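Fewer sore wrists, more arguments about shelf labels

The packing floor at Tultard smells of cardboard and coffee, and the shift lead I've come to see is already talking before I've got my coat off. She has been here since the company packed every grocery box by hand, and she wants me to know that she liked it that way. "I was the loudest one against it," she says, laughing. "You can put that in."

What changed her mind was April, the first full month with robot arms handling part of the canned goods. Tultard buys its arms through a supplier called Vikesus and runs them on a planning program named Wiriya, which the crew talks about as if it were a moody coworker. ("Wiriya doesn't like the new lids," I heard twice before lunch.) The arms pick up tins and set them down again, hour after hour, and that used to be a person's whole day.

"You don't notice what lifting cans does to your hands until you stop," she says. "I went home and opened a jar for my mother. I hadn't done that in years!"

She takes me over to the test bench, her favorite corner of the building. New products get tried here before they go anywhere near the main line – round tins, tall ones, the flat ones with rounded corners that she calls sardine trouble. When a tin is hard to grip, somebody on the crew works out a better approach and writes it up for everyone else.

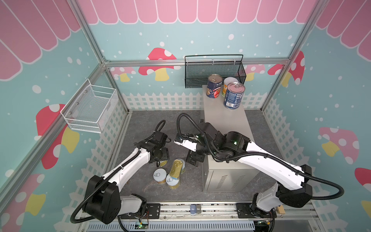

Did anyone lose a job when the arms came in?

The company kept the whole crew of 30 and moved people into checking, restocking and testing, with the same hours and a small raise for those who took the training.

The training was the part she dreaded. It ran in the afternoons, in a room upstairs, and she was sure she'd be the slowest one there. "I'm not a computer person. But then they asked us which cans fall over, and which ones stick together, and I thought, well, I know that! I know all of that."

There are still things she would change. The order screens use item numbers, and she is tired of hearing "we're out of 1013" when a person could just say peas. The shelf labels have been redone twice and she wants the old ones back. She also misses the talk. Hand packing put everybody at one long table, and now people are spread out, so the crew asked for a shared break at 10:30 and got it.

Next up is the Sternadum warehouse across the road, where the same setup goes in later this year. She'll be teaching the group over there, and she has started a notebook for it. The first page is all about dented tins.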